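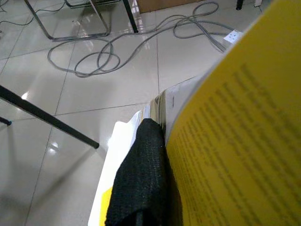

4.2 Cable failures on stage

Of the 311 faults logged across the club shows, 214 were cable faults. More than we expected. Amps and pedals came a distant second, and wireless packs barely register. The Tulton shows were the worst, partly a small stage, partly two guitarists who both like to walk. Bernstead had a wider stage and fewer problems per set, though the sets there were shorter so the comparision is rough.

Most breaks were at the jack end, within a hand's width of the plug. Same pattern for the bass rigs. Mid-length breaks nearly always came from cables run under the drum riser - crushed, not pulled. We did not separate cheap from expensive leads in this round. Bands mix them too freely and half the labels had worn off.

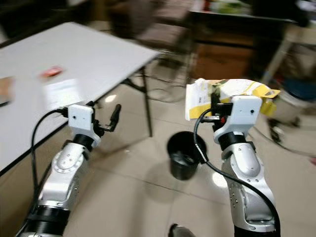 Slack at the plug was the one thing that clearly seperated good rigs from bad. A lead plugged straight in and left to hang takes every step the player makes. Bands who looped it through the strap first lost far fewer. A guitar lead wants a path out wide first, then down. We asked the bands at Vumier to set up this way for 36 sets and logged as before.

Results for those sets are in Table 3. Jack-end faults dropped, riser faults did not, as you would guess. One caveat - the Vumier crew also taped the floor runs from May on, so some of the gain may be tape. The Lazaridis rehearsal rooms data (200 hours, no crowd, no risers) is kept apart and covered in 4.3. Solder joints also in 4.3.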